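Home Help Board > Storage and Organizing

Are white cube shelves worth fixing up, or should I get rid of mine?

Posted by Sena Amissah, December 11, 2023

I have one of those modular white cubby units, the kind with open squares stacked in steps, and I'm trying to decide if it deserves to stay. I bought it in August from a woman in Cillthorpe who was moving out. She said it was a Pindeck. There's no label on it anywhere and I have my doubts. I paid 60 dollars.

The idea was that everything small in the living room would live in it. My kids are three and six, so "small" covers a lot. What I got is a wall of open holes with stuff thrown in them. Every organizing article I read says the same thing, which is to buy matching bins, and I can't help noticing that those articles also sell the bins. One set I looked at would have cost more than the shelves did.

So what I want to know is this. Do baskets in cubbies really keep a room tidy, or do they just hide the mess in smaller boxes? And does anyone bother covering the little screw holes in the panels? Mine has them in places where I can't see that a screw would ever go. I don't want a lecture about owning less. I've had that one from my sister.

Miyuki Tanabe

Baskets are great!! We have them in every cube and the whole room looks so much calmer. Get them all in one color and put cute labels on the front. You'll love it.

Noboru Fujimoto

I'd hold off on the matching set. We did the one-color thing with 14 bins and labels, and it looked good for as long as it takes a four-year-old to need one particular toy horse. After that every bin got tipped out, because they all looked alike and he couldn't read the labels. I'm not convinced most of these systems were ever tried in a house with children in it.

What has lasted for us is duller. Leave most of the cubes open and put one or two big things in each. A puzzle box, a stack of books, the bag of train track. Things you can recognize from across the room get put back, more or less. The loose bits go in a basket that sits on the floor while you're cleaning up and gets a cube of its own the rest of the time. One basket, and when it's full somebody has to sort it. I know "somebody" usually means you.

Get a plastic one in a color that has nothing to do with the shelves. White bins on white shelves disappear, and I mean that as a complaint. I tried the woven kind first and it shed bits of straw all over the floor.

Use the lowest cubes for whatever the kids handle most. Putting the blocks up high so that it looks neat is a plan for grown-ups, and you'll be the one fetching them 60 times a day.

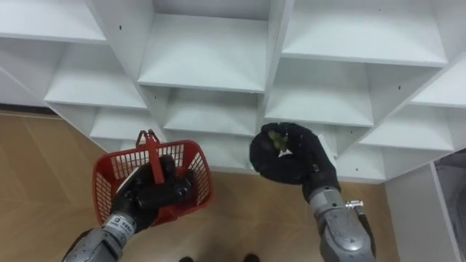
White cubbies and a red basket at cleanup time.

On the screw holes — I'd leave them. You can buy little stick-on caps (Lehtinen sells a card of them, and so does every hardware store), but white is never the same white, and in my opinion a slightly wrong white dot shows up more than a small dark hole. Some of the holes may be there so the panels can be put together in more than one layout. I can't say for yours without knowing who made it, and I wouldn't put much faith in the seller's memory.

Before you spend anything on bins, push on the side of the unit with one hand. If it sways, tighten every screw you can reach and fasten it to the wall studs. A stepped unit looks like stairs to a three-year-old. I'd do this even if it doesn't sway.

Xolani Pretorius

Agree with Noboru about the wall, not so sure about the single basket. Ours turned into a junk drawer with a handle. Whatever was at the bottom stayed at the bottom for months, and I found a library card in there that we'd already paid to replace in Ponolden. Two smaller ones worked better for us, one for blocks and one for everything that isn't blocks.

As for whether any of it keeps a room tidy, no. It makes the cleaning up shorter. If you paid 60 dollars and the panels are straight, I'd keep it. Check the bottom boards for swelling if it ever stood on a damp floor.

Sena Amissah

Thanks. It does sway. I've ordered wall brackets and I'm going to try one basket before I try two. Leaving the holes alone, which suits me fine. Still don't believe it's a Pindeck.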